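Home | Syllabus | Week 5 | Week 6 | Readings | Office Hours

State Legislatures, Week 6: What a sponsor's announcement leaves out
Notes by Khrystyna-Mariia Horobets

Read the Bonsu bill before you read the press release. The release says it "ends delays" for foster parents renewing a license. The bill gives the agency 121 days to decide and says nothing about what happens on day 122. Ask yourself who enforces that.

Then look at the vote. It cleared committee in February, and the release treats this as a win. Clearing committee is cheap. Of the 423 bills in our course file that got that far, 52 were signed. I would not frame the certificate yet. 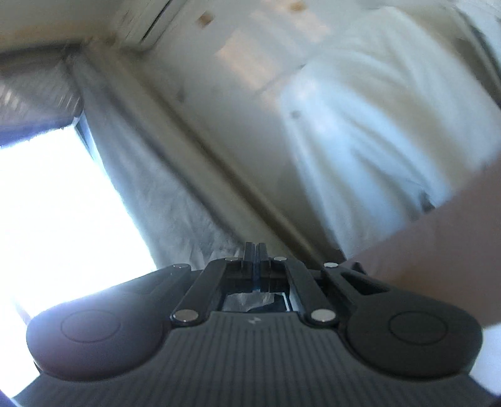
Page last changed: 2025-06-18

Testimony needs the same care. Two witnesses spoke for the bill, Arkow and Etetti, and both were invited by the sponsor's office. They may well be right. But a hearing with no opposing witness tells you who got a phone call, and very little about who objects. Check the written slips, where the county agencies usually complain.

Last, find the money. "Within existing resources" means somebody already on staff does the extra work, or it doesn't get done.

For section: bring one release from your own district and mark every verb that claims a result. Then find the line in the bill that backs it up. Leave a blank where you can't.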